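Learning to cook for one

31 Mar 2020

I moved to Ukholm in December, and for the first weeks I ate very badly. In my parents' house there were always many people at the table, and the amounts in my mother's recipes are for such a table. She writes "rice, enough" and "onions, the big ones". When I tried to make her stew in my small kitchen, I had stew for seven days, and by the fourth day I did not want to see it any more.

So I decided to learn to cook for one person, properly, as one learns a language. I write down what I found, mostly for myself, but my friend Kristine Soriano asked me to put it where she can read it also. She lives alone in Covby and she eats toast.

Buying small

The supermarket near my flat sells everything in bags. A bag of carrots, a bag of potatoes, three peppers in plastic. For a family this is good and cheap. For me it means that the last carrot is always soft when I reach it.

The market on the square is better. There I can ask for one carrot and two potatoes, and the man does not laugh, or only a little. In the beginning I was shy to ask for so little. My English was slower then, and I was preparing the sentence in my head while I was standing in the queue. Now the market is smaller than before and we stand far from each other, so I go once a week and I take a list.

I changed also how I buy meat. I ask for 100 grams of minced beef, which is a small lump in the paper and looks like nothing, but with beans it becomes a good dinner. Before, I was buying a full packet and promising myself to freeze half. The half stayed in the fridge until I was afraid of it.

The pot

My first pot here was too big. I bought it because it was the same kind as my mother's, and I felt less far from home when I saw it on the cooker. But a little soup in a wide pot disappears very quickly. The water goes up in steam, the bottom burns, and you have a brown ring to scrub before bed.

I have now a smaller one and I use it for almost everything. Rice, eggs, soup, porridge, also sauce. With a lid that closes well, the rice needs less water than the packet says. I do not stir it. After cooking I leave it with the lid on, I lay the table, and then it is ready.

Peppers I put late, when the rest is nearly soft. My mother puts them first and cooks them until the skin comes off and rolls up like paper. I like it when they still make some noise between the teeth. We have discussed this on the telephone more than once.

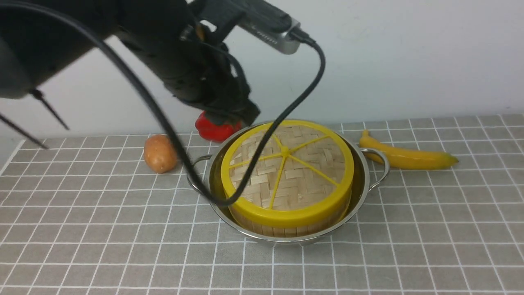 What to do with the other half

Half an onion is the real problem of a person who lives alone. Half a tin of tomatoes is the second problem.

For the onion I have a simple rule: I cook all of it on the same evening. I cut it thin, fry it slowly in oil with a little salt for about 30 minutes, and keep what I don't need in a jar. Next day it goes in an omelette or on bread with cheese. It is sweet and dark and it makes the cheapest bread taste like something from a café.

The tomatoes I put in an ice cube tray. When they are hard I move them to a bag, and two cubes are enough for a plate of pasta. I learned this from Wagner Trindade, who shared a flat with me when I was a student, and who froze everything: coffee, lemon juice, the water from boiled chicken. Then I thought he was strange. I wrote to him last week to say that I am sorry for this. He answered with a picture of his freezer.

Bread I cut on the first day and freeze in slices. Herbs I have not solved. I bought parsley in a plant pot and it lived on my windowsill for some days and then lay down.

Eating at the table

This part is not cooking, but it made the biggest difference for me. In winter I was eating in front of the computer, sometimes standing up, sometimes from the pan. The food was finished and I could not say what it was.

Now I sit at the table with a plate and a glass of water. On Sundays I also use the blue cloth that my aunt sent. I put the radio on, I understand perhaps most of it, and I eat slowly. In these weeks, when we all stay at home, dinner is the hour that divides the day from the evening.

Kristine and I have started to cook the same dish on Fridays and to call each other when it is on the table. Last Friday it was lentils with fried onion. Hers were too salty and mine were too thick, and we talked until both plates were cold. This Friday she chooses, and she has already told me that it will be something with aubergine, so I must go and ask the man at the market for one.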